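Cuaderno del taller, sáb. 4 de julio

Mañana entera con la mesa de los juguetes y la vajilla de merienda. Entré por la puerta de atrás y dejé las persianas a media altura, que con el sol de frente los colores claros se comen entre sí y luego no hay manera de clasificar nada. El ventilador grande sigue haciendo ruido en la segunda velocidad. En la primera se aguanta.

Pendiente de ayer: la caja de Pruvance venía con el albarán de otra caja. Lo he cruzado con el pedido y faltan los vasos apilables, que según ellos salen en el siguiente envío. Los platos sí están. Los he pasado por agua con jabón neutro, sin estropajo, y a escurrir de canto en la rejilla. Dos tenían pegado el adhesivo de la etiqueta y no sale solo con agua. Probé con aceite de cocina y un paño, cinco minutos de espera, y salió sin dejar marca. Lo apunto porque la última vez usamos el quitaadhesivos de bote y dejó el borde mate.

Colores de la vajilla. En el inventario está todo como "morado", y eso no sirve. El plato que en la hoja figura como morado es lavanda muy pálido, y con la luz de techo tira a blanco. Propongo usar tres nombres y no salirse de ahí: lavanda para los claros, morado para los medios, berenjena para los que casi parecen azul marino. He cambiado ya las fichas de la estantería baja. Las de la estantería alta están sin tocar.

Peluches. Toca revisión de costuras y limpieza en seco de los que van a la mesa. El método de siempre:

Cepillo blando a favor del pelo, después a contrapelo, después otra vez a favor.
Bicarbonato en una bolsa de tela, el peluche dentro, agitar un par de minutos y dejar reposar.
Aspirador con la boquilla pequeña y una media por encima, para que no se lleve nada que esté flojo.
Tirón suave de ojos y nariz. Si algo se mueve, a la caja de costura y no vuelve a la mesa.

El bicarbonato se nos acaba. Queda para 2 tandas, contando con que no aparezca nada muy sucio.

Al oso azul se le ha abierto la costura del costado, por donde ya se la cosimos en octubre. Esta vez he puesto hilo de poliéster doble y puntada escondida, y he rellenado un poco más la zona, que estaba hundida y hacía que la tela trabajase de más. El relleno nuevo es el de Imico, más esponjoso que el viejo. Se nota al apretar. Si alguien lo compara con el otro oso del mismo modelo, que sepa que ya no son iguales.

Cambio en la superficie. Quería ver si los peluches pequeños se quedan donde se dejan o se van rodando en cuanto alguien roza la mesa. Puse debajo el tapete fino de Brindolstead y luego lo quité. Con tapete no se mueve ninguno. Sin tapete, los de base plana aguantan y los redondos se van girando poco a poco si hay vibración, sobre todo cuando pasa el carro por el pasillo. De momento dejo la mesa sin tapete, que se limpia mejor, y los redondos los pongo hacia el interior, lejos del canto.

También pesé los que no tenían peso en la ficha. El más ligero da 40 gramos y el más pesado de esa tanda es el elefante gris, que lleva bolitas en las patas. La báscula pequeña marca raro si se pone encima del mantel de plástico, hay que apoyarla en firme y esperar a que deje de bailar el último dígito.

Sobre el orden de la mesa: seguimos con la vajilla y los juguetes juntos, que es como se queda una mesa de merienda de verdad. Un plato y un peluche cerca, sin alinear. La tentación es ponerlo todo en fila y entonces ya no se parece a nada.

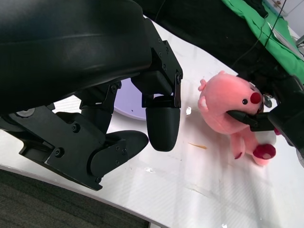
Texto: turno de mañana, Taller Okoro — sáb.

El peluche rosa salmón de nariz roja es el que me tiene sin decidir la ficha. En la lista antigua pone "hámster". Yo diría castor, por lo rechoncho y la forma de la cabeza, aunque tampoco pondría la mano en el fuego. Lo he dejado como "tipo castor, rosa" hasta que alguien encuentre la etiqueta o el catálogo. La tela tiene un pelillo corto, así que cepillo blando y nada de rodillo adhesivo.

En el plato lavanda hay una mota oscura en la superficie. No sé si es suciedad o un defecto del material. Repasarla con la uña y, si no sale, anotarla en la ficha del plato para que no la volvamos a frotar cada semana.

Para el próximo turno:

Renombrar las fichas de la estantería alta con los tres colores.
Reclamar a Pruvance los vasos y el albarán bueno.
Comprar bicarbonato y agujas largas (quedan las cortas, que para los peluches gordos no llegan).
Mirar la rueda del carro — puede que engrasándola vibre menos el suelo.
Meter en bolsa los peluches que no usamos, con la ficha dentro y a la vista.

Cierro a mediodía. La rejilla se queda con platos escurriendo, no guardarlos hasta pasarles un paño por el reverso, que el aro de apoyo retiene agua.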